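Sakelell bin-picking finger set, second revision
Price: 2,599 per pair, fitting kit extra
Status: on sale, with a safety notice (December 2023)

The maker calls these fingers "fit and forget". We stock them, and we would not go that far. Please read the notice before ordering.

What went wrong
Two customers told us that the fingers let go of soft items on the way up. In both cases the controller still reported a good grip and the arm carried on to the drop point with nothing in it. At one site the part landed outside the guarding. Sakelell blames worn pads. Our own bench log shows the first false grip at cycle 1,853, on pads sold as good for far more than that, so we have our doubts.

What we advise
Don't rely on the grip signal alone. Add a weight or vacuum check after the lift.
Change pads every 400 cycles until we say otherwise.
Keep people out of the drop path, even at reduced speed.
The August firmware is said to cure the fault. We have yet to see figures that show it.

Testing
We run mixed household goods, hard and soft together, in an open bin under a KUKA arm. A fork tells you very little. Knitted gloves are where we look for trouble.
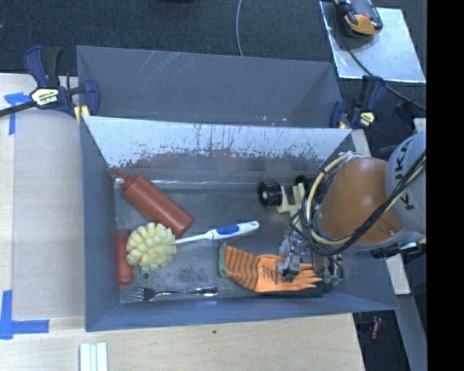
Tzu-hsuan Su wrote in to say that the pad change made no difference on her line, and that the false grips only stopped once the closing force was raised. She would like her money back for the spare pads. We have passed this to Sakelell and are waiting for an answer.

Returns on unopened pads are open to all buyers.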